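Gaspard Vasseur had been folding laundry for most of the morning when we sat down to talk, and he seemed in no hurry to stop talking about it either. He is six weeks into a trial of the Puvley kit, a pair of hand-held grippers that a small company called Watis rents out to people who want to teach household chores to robot arms. You hold one in each hand, you do the chore, and the kit keeps a record of how your hands moved and what the grippers saw along the way.

"I thought it would feel like wearing oven mitts," he told me, laughing. "And the first day, well, it did! But then you find your own rhythm, the way you do with chopsticks or a new pair of scissors, and after a while you're only thinking about the cloth."

Cloth is what he wanted to talk about most. Cups and boxes were easy, he said, and he was through those in his first 2 days. Fabric is another story, and he has settled on working at bed height, with a fitted sheet as the background, and spending as long as he needs on a single piece. 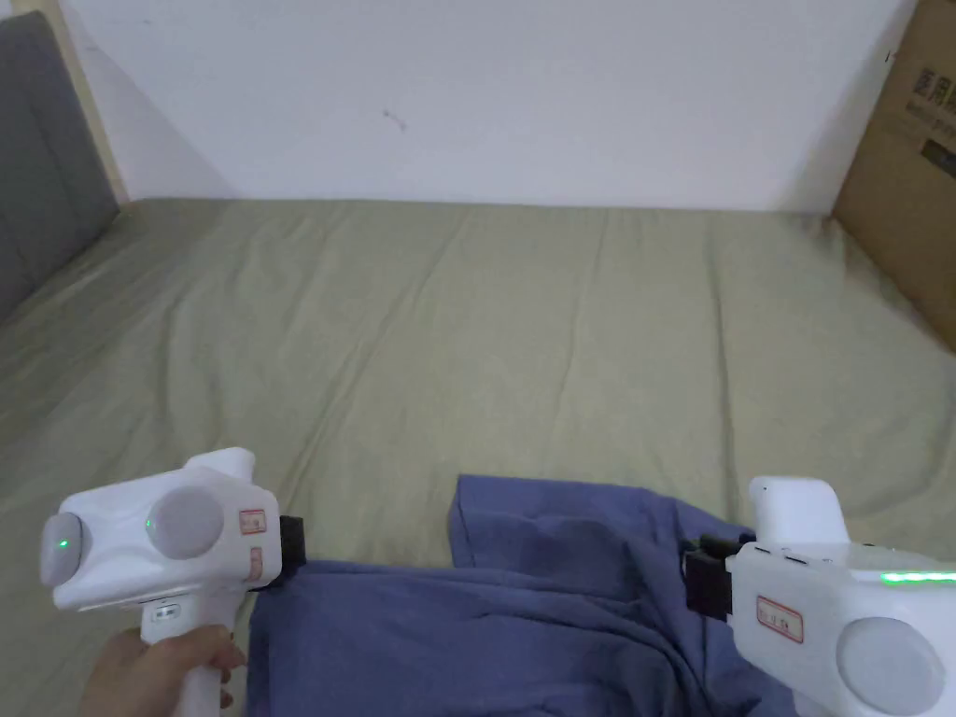 "You learn to go in low," he went on. "If you come straight down you pinch the sheet along with it, and then you've got two things to sort out. I come in from the side, both hands together, nice and slow. My grandmother would have been horrified at how long I take over one fold, but she never had to explain it to a machine."

The rental comes with a plan of 200 recordings a month, and he used his up well before April was out. Watis let him buy more, and his tally now stands at 533. He'd like a bigger plan from the start, and he'd like a longer printed guide (the one he got was thin, and he ended up calling the help line just to learn how to pair the two sides). The weight he has made his peace with. He takes a break after about half an hour, shakes out his wrists and makes coffee.

What he likes best is how little setting up there is. He can move from the bed to the floor and carry on, with no stand to shift and nothing to bolt down.
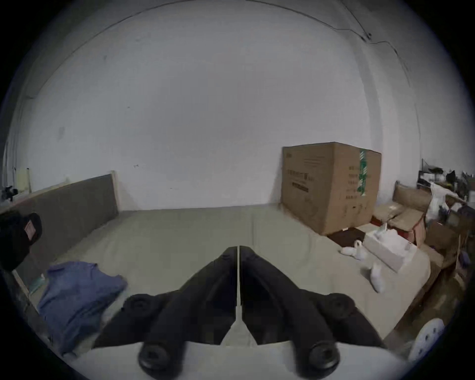

Duygu Şimşekoğlu was less easily won over, and told me that the fingers were fine on shirts and towels but that she gave up on socks after one long afternoon. She would also think twice about the price for anyone planning to record only now and then. "For daily work, yes, I'd rent it again," she said. "For a weekend, borrow one."

Gaspard took that in good humor when I passed it along. He hasn't tried socks yet. He has pillowcases to get through first, and he has already asked Watis to extend the rental.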